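Sorting the Workshop Odds and Ends: Tips from the Sowerby Shed Page

When we moved out to Sowerby, I brought along every half-useful thing I had ever saved from the old garage, and I mean every one (my brother-in-law Issa still brings it up at dinner). It took me until the following February to get a system going, and I've been fiddling with it ever since, so take what you like from it and leave the rest.

Start with one bin and keep it plain. I like white plastic with nothing printed on it and no dividers, because small dark parts show up beautifully against white and you aren't forever fishing around for a screw. Put into it only the things you can't name a home for. Everything else goes straight back on the shelf before you get comfortable and put the kettle on!

Wash the bin first, with dish soap and warm water, and go into the corners with an old toothbrush. Bins that have held hardware get a film on them that a dry rag just pushes around. If it still feels greasy, a little rubbing alcohol on a paper towel will usually take care of it.

Then there are the gadgets with things hanging off them – clips, cords, bands, little lamps and so on. Don't pull anything apart on the first evening. I did that with a work light once and spent a whole weekend looking for the spring. Set each one in the bin by itself, look it over in good light, and check that the screws are all there and snug.
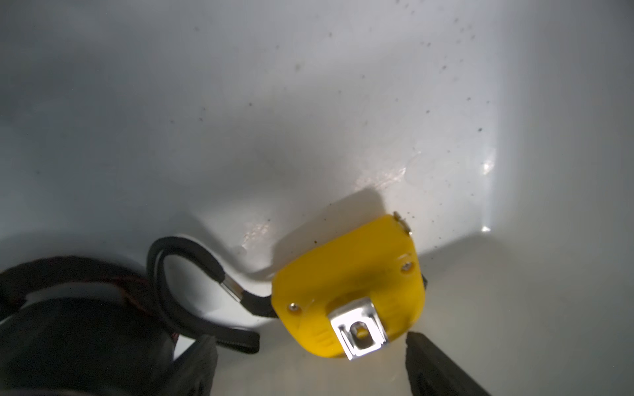
Elastic is what goes first on almost anything I've kept. Give it a gentle stretch between your fingers and look for fine cracks, especially near a crimp or a knot, where it takes the most strain. If it's tired, replace it with cord of the same thickness, and keep the old piece until the new one is on so you have something to measure against.

Metal clips only want a wipe and maybe a drop of light oil where they bend. Cables I'm fussier about. Any short end or stub gets a tag from me saying "check before use," and it stays off the power until Corina Neagu, our neighbor and a much better electrician than I am, has had a look at it.

Next time I'll get to jar lids, of which I have far too many.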